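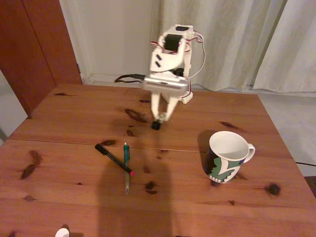
第七章 断线、失电与意外重启

本章内容
7.1 一次桌面机械臂的伤手事故
7.2 活动线束的失效
7.3 失电以后机械臂处于什么状态
7.4 恢复供电与意外起动
7.5 总线通信中断的处理
7.6 故障检查的次序
7.7 实验与习题

学习本章之前,应当已经掌握第三章的舵机位置控制和第五章的总线通信格式。第六章讲过夹爪的夹持力,本章会用到其中关于夹持力与供电关系的结论,但不重复推导。

小型机械臂的功率低,外壳常用塑料件,学生容易把它当作玩具。它的舵机经过减速以后输出力矩并不小,两根夹指合拢时足以夹伤皮肤,大臂落下时也足以把手指压在桌面上。工业机械臂有围栏、光幕和安全控制器,桌面机械臂一般没有,操作者的手与夹爪之间往往只隔着一个杯子或几支笔的距离。所以这一类设备的故障要单独讲。

7.1 一次桌面机械臂的伤手事故

Rarkberg 实训中心在七月的短期课程中使用 Mulance 六轴桌面机械臂,控制板为 Telten 总线板。课程安排学生编写一个重复抓取程序:夹爪下降,夹住一个小块,抬起,平移,放下,回到起点。程序要连续运行一个上午,用来统计夹取成功率。

上午的运行一直正常。到第587次循环,机械臂刚把小块抬离桌面,肘部以下突然失去支撑,前臂带着夹爪落到桌上,小块滚到一边。屏幕上的程序没有报错,循环计数停在587,不再增加。

值守的学生以为夹爪碰到了东西,用左手托起前臂,右手去捡夹指下面的小块。前臂托到一半,肘关节的舵机重新得电,立即以最大速度转向程序中最后一个目标位置。前臂先向上弹起,随后夹爪合拢,夹住了学生右手食指的侧面。另一名学生拔掉电源适配器,夹指松开。伤口为表皮破损和淤血,在医务室处理后没有留下后遗症。

课程指导教师 Anjani Chong 当天下午写了事故记录。她没有急着换零件,先让机械臂断电保持原样,对线束逐段拍照,再导出控制板的通信日志。记录中的主要事实如下。

一、肘关节处的三芯线中,红色电源线的铜芯已经折断,绝缘皮完好,从外面看不出断口。

二、断口的两端在某些角度下仍能接触。前臂下垂时断开,托起到一定高度时接通。测得的接通角度是41度,大于这个角度,舵机得电。

三、断线的部位紧靠扎带。扎带把线束固定在外壳棱边上,从扎带到接插件之间留出的长度为28毫米。线束每次弯曲,变形几乎全部集中在这一小段里。

四、肘部以下的舵机依次串接,电源都由这根线提供。因此线一断,肘、腕和夹爪同时失电,而底座和肩部仍然正常。

五、控制程序没有检查舵机是否应答。读取位置失败时,程序沿用上一次读到的数值,并在原处等待动作完成。

六、舵机重新得电以后,程序仍在等待,同时按照固定周期重发目标位置。舵机收到的第一条有效指令就是这个目标位置,速度字段为默认值,即不限速。

把这几条连起来看,伤手的过程可以分成两段。第一段是断线引起的下落,造成的后果只是小块掉了。第二段是得电引起的动作,人的手在这时已经进入夹爪的行程。事故记录把两段分开填写,后面各节也按这个次序讨论。

7.2 活动线束的失效

机械臂上的导线分为固定敷设和活动敷设两类。底座内部的导线在工作中不弯曲,属于固定敷设。跨过关节的导线每动作一次就弯曲一次,属于活动敷设。桌面机械臂常把细线从上部关节引出,在外壳侧面绕一个弯,再接到下面一级。这个弯的大小和固定点的位置,决定了导线能用多久。

铜是可以反复弯曲的材料,但每次弯曲都在铜丝表面留下少量塑性变形。变形积累到一定程度,表面出现裂纹,裂纹向内扩展,铜丝逐根断开。多股细丝绞成的软线比单股硬线耐弯,道理在于单根铜丝越细,同样弯曲半径下表面的应变越小。设导线中单根铜丝的直径为d,弯曲半径为R,铜丝表面的应变可用下式估计:

ε = d /(2R)

由此式可知,弯曲半径减小一半,应变增大一倍,而疲劳寿命的缩短远大于一倍。上述式子假定各根铜丝能够相对滑动。如果扎带勒得很紧,或者接插件尾部灌了胶,铜丝之间不能滑动,外侧铜丝的应变会高于估计值。断口多数出现在这些地方,即固定与活动的交界处。

事故中的线束有两处不当。扎带紧贴外壳棱边,导线绕棱边弯折,弯曲半径很小。扎带到接插件的长度又太短,前臂伸直时导线被拉紧,除弯曲外还受到拉力。后来的改法是把扎带上移到上一级外壳的平面处,让线束在关节外侧形成一个松的弧,并用手把关节转到两端极限,确认弧在任何位置都不绷直,也不会落进齿轮、支架或夹指之间。

弧也不宜留得太长。过长的弧会在平移时甩动,挂住桌上的杯柄、笔夹等物,挂住以后的拉力直接作用在接插件上。

绝缘皮完好而铜芯已断,是这类故障难查的地方。用万用表的通断挡测静止的导线,常常得到导通的结果。正确的做法是断开电源,拔下两端接插件,表笔接牢,一边测一边缓慢转动关节,观察读数有没有跳动。只要出现过一次跳动,这根线就应当更换,不允许焊接后继续用在活动部位。焊点会使软线局部变硬,在焊点边缘形成新的交界处。

7.3 失电以后机械臂处于什么状态

操作者对失电常有一个误解,认为断了电的机器就停在原处。是否停在原处,要看关节有没有制动器,以及减速机构能不能自锁。

工业机械臂的关节一般装有失电制动器,弹簧把制动盘压紧,通电时电磁铁才把它松开。供电中断,制动器抱死,手臂停住。桌面机械臂的舵机没有制动器,通电时靠电机电流维持位置,断电后只剩齿轮组的摩擦。摩擦力矩大于重力矩时关节停住,小于重力矩时关节下落。同一台机械臂在收拢姿态下断电可以不动,在伸展姿态下断电就会落下,原因是伸展时重力臂较长。

以肘关节为例。设前臂和夹爪的总质量为m,质心到肘轴的距离为l,前臂与水平面的夹角为θ,则重力矩为

M = m g l cosθ

θ为零时前臂水平,重力矩最大。夹爪持有物体时,还要加上物体的重力矩。物体虽轻,但离肘轴最远,计算时不能略去。

夹爪的情况与此不同。两指夹住物体时,夹持力来自舵机的持续输出。失电后舵机放松,塑料夹指的弹性使它略微张开,物体多半会滑落。有些夹爪采用蜗杆或过死点连杆,失电后仍然夹紧。两种设计各有用处:搬运易碎物或重物时,希望失电后不掉;人手可能伸入夹爪时,希望失电后能松开。Þorgeirsson 夹爪的两种型号外形相同,只有传动件不同,选用时要核对型号,不能凭外观判断。

编写操作规程时,应当针对每一个关节写明失电后的状态。可以按下面的格式填写:

底座旋转关节:停住,可用手推动。
肩关节:伸展姿态下落,收拢姿态停住。
肘关节:前臂接近水平时下落。
腕关节:停住。
夹爪:放松,所持物体可能掉落。

这份内容要在断电的情况下逐项试出来。试验时桌面清空,手臂下方垫软物,一人扶住前臂,另一人拔电源。

7.4 恢复供电与意外起动

人没有发出起动命令,而机器开始运动,称为意外起动。恢复供电是意外起动最常见的原因之一。电源插头被碰松后又接触上,断线在某个角度下重新接通,稳压模块过热保护后自动恢复,都会使舵机在操作者没有准备时得电。

位置舵机得电以后做什么,由三个因素决定:舵机内部是否保存了目标位置,上位机是否仍在发送指令,以及指令中的速度限制是多少。如果舵机得电后保持放松,等待明确的使能命令,危险就小得多。如果舵机一收到位置指令就执行,而当前位置又与目标位置相差很大,它会以允许的最高速度走完这段距离。前臂下落得越低,重新得电时的行程越长,速度也越高。

事故中的学生把前臂向上托,使断线接通,这一点他事先无法知道。规程却可以规定:手臂出现任何不明原因的停止或下落,先断开电源适配器,再接触手臂。只在程序里按暂停是不够的,暂停停掉的是程序的下一步,舵机的供电和已经收到的指令都还在。

有些实训台装有急停按钮。要查清按钮切断的是哪一段电路。按钮如果只接到控制板的输入引脚,由程序读取后再停机,那么程序卡住时按钮也不起作用。用于保护人的按钮应当直接断开舵机的电源,并且带有机械锁定,旋转复位以后仍需另外按起动键才能供电。Rarkberg 实训中心原来的按钮属于前一种,事故以后改为后一种,并把它装在操作者不必越过手臂就能按到的一侧。

上电的程序也要改。合理的次序是:供电后各舵机保持放松;读取各关节的实际位置;把目标位置设为刚读到的实际位置;打开使能;以低速走到准备姿态;最后等待操作者确认,才进入工作循环。第三步最容易漏掉。漏掉这一步,打开使能的瞬间手臂就会跳向旧的目标。

7.5 总线通信中断的处理

第五章讲过,串行总线上的舵机收到读指令后应当返回应答帧。正常情况下应答很快,偶尔丢失一帧是允许的,重读即可。需要规定的是,连续多久没有应答算作故障。

时间定得太短,正常的干扰会造成频繁停机,操作者往往干脆把检查关掉。定得太长,失电与恢复都落在等待时间之内,程序察觉不到。本章实验取100毫秒。任何一个关节在这段时间内没有有效应答,程序就执行下面的处理:

停止发送新的位置指令。
向全部舵机广播停止命令。
切断舵机电源继电器。
在屏幕上显示无应答舵机的编号和时刻。
转入锁定状态,等待人工复位。

锁定状态不得因为舵机恢复应答而自动解除。断线处于时通时断的情况下,自动解除等于把事故中的第二段重演一遍。

切断电源会使本来还能保持位置的肩关节也下落,这是一个需要权衡的问题。对于质量小、下方没有人手的桌面机械臂,通常可以接受下落,并在桌面上为它留出落点。对于前臂较重的设备,应当先让仍受控制的关节低速收拢,再切断电源,但收拢的时间要有上限。

程序中还有一处容易出错。读位置失败时,函数若返回上一次的数值,调用者就无法区分关节没有动和关节没有应答。读函数应当同时返回数值和状态,状态无效时,数值一律不得使用。

7.6 故障检查的次序

手臂异常停止或下落以后,按以下次序检查。

先断开电源适配器,确认指示灯熄灭。控制板另由数据线供电时,把数据线也拔下。指示灯熄灭后再等片刻,让电容放电。

观察手臂的姿态和物体的位置,记录后再移动。下落的姿态能提示是哪一级失电:只有夹爪放松,查最后一段线;肘部以下全部放松,查肘部的入线;全部关节放松,查电源和总开关。

检查桌面。笔、杯子、瓶盖一类的杂物如果在手臂行程之内,碰撞会使舵机过载保护,现象与断线相似。过载保护通常只影响一个关节,而且在状态字中留有记录。

检查线束。沿线束从底座摸到夹爪,查有无绷紧、压扁和发硬的部位,再按7.2节的方法边转动边测量。

检查接插件。反复插拔的接插件,簧片会失去弹力,插上以后仍能轻轻晃动。

全部检查完毕,把手臂摆到收拢姿态,人手离开行程,再恢复供电。第一次运行不夹物体,低速走完一个循环。

找不到原因时,不得以重新运行正常为由继续使用。时通时断的导线在重新摆好姿态以后多数是通的,单次试运行证明不了什么。

7.7 实验与习题

实验七 活动线束的断线检测与安全重启

实验器材:六轴桌面机械臂一台,带锁定的急停按钮,电源继电器,万用表,已折断铜芯的三芯线一根,泡沫块一个,护目镜。

实验要求:用断芯线替换肘部的入线。替换和测量均在断电状态下进行。供电以后,任何人的手不得进入夹爪和前臂的行程,托起前臂使用长柄木叉。观察未加检查的程序在重新得电时的动作,运行速度限制在低速挡。然后加入7.5节的应答检查,重复同样的操作,确认程序进入锁定状态。实验报告附通信日志,并在日志上标出失电、切断电源和人工复位三个时刻。

习题

1. 某导线的单根铜丝直径不变,弯曲半径由R增大到3R,铜丝表面应变变为原来的多少?

2. 写出前臂和所持物体对肘轴的总重力矩,并说明前臂在什么姿态下最容易因失电而下落。

3. 7.1节的事故中,如果程序带有应答检查,但恢复应答后自动继续,伤手能否避免?按时间次序说明。

4. 急停按钮接在控制板输入引脚上,程序每执行完一个动作读取一次。指出这种接法的两个缺点,并画出改正后的电路。

5. 为本组使用的机械臂填写各关节失电后的状态,注明试验时的姿态和夹爪是否持有物体。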